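Why Does a Spinning Top Stay Up?

Try to stand a pencil on its point. It falls over right away. Now take a spinning top, which also stands on a point, and give it a good twist. The top stays up, sometimes for minutes. The point is just as small. What changed is the spin.

What keeps things from tipping

Everything near the ground is pulled down by gravity. You can think of gravity as pulling on one special spot in an object, called its center of mass. This is the spot where the object's weight balances out.

If the center of mass is right over the part that touches the floor, the object stands. If it moves past the edge of that part, the object tips. A book lying flat has a wide base, so you have to push it a long way before it tips. A pencil on its point has almost no base at all. The smallest lean is enough.

A top that isn't spinning does the same thing as the pencil. It leans, gravity pulls, and it drops onto its side.

What spinning does

A spinning object keeps its spin unless something acts on it. It also tends to keep pointing the same way. The imaginary line that it turns around is called its axis. In a top, the axis runs straight up through the middle, from the tip to the handle.

When a spinning top leans a little, gravity still pulls on it. But the pull doesn't make it drop. The top swings slowly around in a circle instead, with the handle tracing a ring in the air. Scientists call this precession (say it: pree-SESH-un). A fast top precesses slowly. As the top loses speed, the circles get quicker and wider, and in the end the side of the top hits the table.

Tops slow down because of friction. The tip rubs on the table, and the air rubs on the sides. A hard, smooth table lets a top spin longer than a rug does. Try both and you'll see.

Where the weight goes

Not all tops are good tops. Two things matter most.

The first is how far the weight is from the axis. A wide top with a heavy rim is harder to get going, but it is also harder to stop. A thin one starts easily and slows down easily. Skaters use the same idea. They pull their arms in to turn faster and put them out to turn slower.

The second is how high the weight sits. A low top is steadier than a tall one. If you put a heavy disk near the upper end of a long stick, gravity gets a better grip on it each time it leans, and you need much more speed to keep it standing.

The Plultska top, made in the town of Grotitz, is short and fat, with a stem you pinch between finger and thumb. The longest spin at last year's February fair there was 63 seconds, on a plain wooden board.

Balancing without a spin

Some things with a big upper part and a narrow part underneath have to stay up with no spinning at all. A floor lamp is one. A birdbath is another. These need a heavy foot or a post set deep in the ground, or something has to hold them. It also matters that the post is under the middle of the upper part. If it were off to one side, the weight would pull that way all the time.

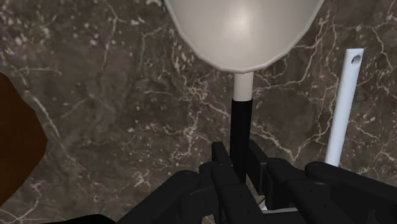
Mertens wrote to us that the birdbath at Clodley kept tipping over until a bag of sand was laid across its foot, and asked whether filling the basin with more water would have worked too. It would not. Water in the basin puts more weight up high. Sand on the foot puts weight down low, and that moves the center of mass down.

Make your own top

You need:
A circle of thick cardboard, as wide as a mug
A short pencil
Tape
3 coins, all the same kind

Find the middle of the circle and ask a grown-up to help you make a hole there. Push the pencil through until the point sticks out a little way below. Tape it so it can't slip. Spin it on a table and watch how long it goes.

Next, tape the coins near the rim, with the same space between them. Spin it again. Then move the coins close to the pencil and have another go. Last of all, slide the cardboard higher up the pencil — this one is the hardest to spin — and see how it wobbles.

If your top shakes from the start, the hole may be off center, or one coin may be farther out than the others. Move things a little and try again.

Words to know

Axis: the line an object turns around
Center of mass: the spot where an object's weight balances
Friction: the rubbing that slows moving things down
Precession: the slow circling of a leaning top

Page updated 2024-01-29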